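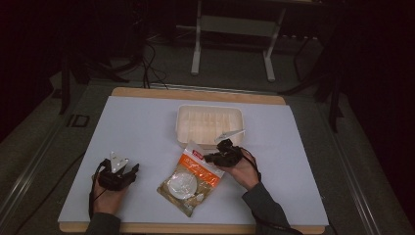 White tray on the table, both hands full.

Right, a thread on dialogue, because I've spent all of July rewriting the talky bits of my second novel and I am brimming with it!

1/ First thing. Read it aloud. I know, everyone says so, but do it standing up and at proper speaking volume. I did chapter 3 that way on Sunday and cut a whole page of two sisters telling each other things they'd both known since birth.

2/ Second: let people miss the question. Someone asks "Did you post the letter?" and the other one says "Is that my cup?" You've got a row brewing and you haven't written a single adverb.

3/ I got that one from Apolline Royer, who read my draft in our Wullholm group and put a tiny tick next to every answer that came too neatly. There were 17 ticks in one scene. Seventeen! (The scene was 1245 words. It is now a lot less.)

4/ "Said" is fine. Said is lovely. I took out "retorted", "opined" and, I'm sorry to report, one "husked".
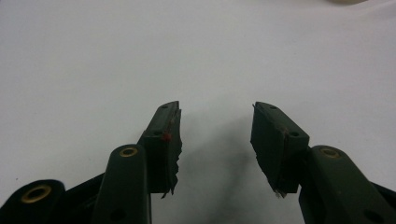
5/ Which brings me to silence. A pause can be a line too, but give the person something to do in it that only they would do. My ferryman winds rope. His daughter counts the coins again even though she knows the total.

6/ Dialect! Go easy. I write a word or two of it, then lean on the order of the words. "Cold, it was, and him with no coat" does loads more than a row of dropped letters.

7/ If your book's set in the past (mine starts in 1775) please don't panic about every phrase. I check the ones that smell modern and leave the rest. My characters used to talk like a court summons and they're so much better company now.

8/ A game for when you're stuck: cover the names and hand the page to a friend. Shagufta Rind did this for me and could tell the ferryman every time, but kept mixing up the two sisters. So one of them now never finishes a sentence, and oh, she's a joy to write.

9/ Off to do chapter 4. If you've got a favourite bit of dialogue from any novel at all, stick it in the replies, I want to read them all with my tea.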